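July 1, 2021, Retgate shop, back bench

Glue log, continued. The Prandside batch of hide glue has been sulking since April, and today I finally gave it the afternoon it has been asking for. Soaked 100 grams in cold water, went to lunch, came back to something resembling a jellyfish with ambitions. Warmed it in the double pot and strained it through an old stocking.

Joint tests on maple offcuts. Sample 5 let go while I was writing its number on it. Sample 6 held, and then the clamp broke. Emil Mösli regards this as a win for the glue. I regard it as a bill.
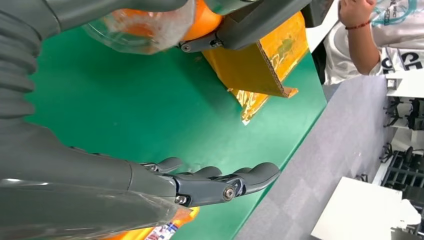 Can the old Briltside glue be mixed in to use it up?

Small amounts are fine if it still smells clean and sets firm when cold; anything sour or stringy goes in the trash.

The Hamada pot runs hot at the low setting, so leave the lid off and keep a thermometer in it. The dial says 60 and is lying. Tape over the dial has been applied, with remarks.

Next: repeat 5 with the wood warmed first. Order clamps. Find out who labeled the shellac jar "soup."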